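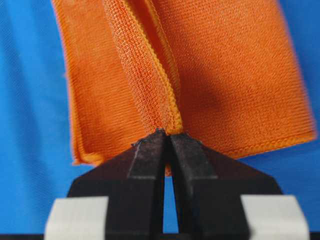 Famville Home Goods is very happy to announce that its new line of microfiber towels, made for kitchens, laundry rooms and all the small messes that turn up in between, goes on sale February 3, 2026, at its own shops and through its online store. The Famville Everyday Towel is the kind of thing you reach for twenty times before lunch without giving it a second thought, and the people who worked on it have spent a good long while giving it that thought so the rest of us won't have to. The first color out the door is a bright tangerine orange with a fine ribbed knit and a narrow, lighter orange border stitched along the hem, and we are told by the folks at our own front counter that it has already been cheering up the place on gray winter mornings.

The idea for the line goes back to the Famville shop on Ladari Street, where customers kept asking for a cloth they could fold up small, hang from an oven door and toss in the wash at the end of the day. Naheed Rana, who heads product development at Famville, began keeping a notebook of those requests at the register, and by the time the notebook was full she had a pretty clear picture of what people wanted.

"Most of us grew up with a drawer full of mismatched rags, and I have real affection for that drawer," said Rana. "My mother could tell you where every single one came from. But when I'm wiping down the counters after supper, I want a towel that feels good in my hand and is easy to spot in the laundry basket. I lobbied hard for the orange, I'll admit it. There was a very nice beige in the running for a while and I'm afraid I wasn't very kind to it."

Over the winter, 23 households took sample towels home and used them however they liked — on dishes, on dusty shelves, on muddy dogs, and in one case on a tuba. They sent back their notes along with the towels themselves, and those notes led to a couple of changes. The hanging loop, which several families said they never used, was dropped. The towel also grew a little, so that it can be folded into quarters and still cover an adult's palm with room to spare.

The towels are knitted and hemmed by Malinowski Textiles, a family-run mill that has been working with Famville for 11 years and has supplied our dish cloths and oven mitts for most of that time. Malinowski set aside one of its knitting lines for the project and ran the edging in several thread colors before everyone agreed on the one that went into production.

Care is simple. Wash the towels in warm water with other microfiber items, skip the fabric softener, and tumble dry on low or hang them up wherever there's a bit of air. We do suggest washing the orange ones by themselves the first time or two. Cotton towels are best kept in a separate load, as microfiber likes to collect their lint.

The Famville Everyday Towel will be sold in packs of two and packs of eight. Four more colors are planned, and customers who stop by the Ladari Street shop through the end of February are warmly invited to vote for their favorites on the big sheet of paper by the door (beige is on the list, for those who feel strongly). Shoppers who bring in a bag of old, clean rags during that time will receive a discount on a pack of either size, and the rags will be passed along to Voltside Cycle Repair down the block, where they can always use them for chains and greasy hands.

About Famville Home Goods
Famville Home Goods designs and sells everyday linens, cleaning cloths and kitchen textiles for the home. Store hours and the full range of products can be found on the Famville website.

Press contact
Naheed Rana, Product Development, Famville Home Goods
Sample towels are available to members of the press on request.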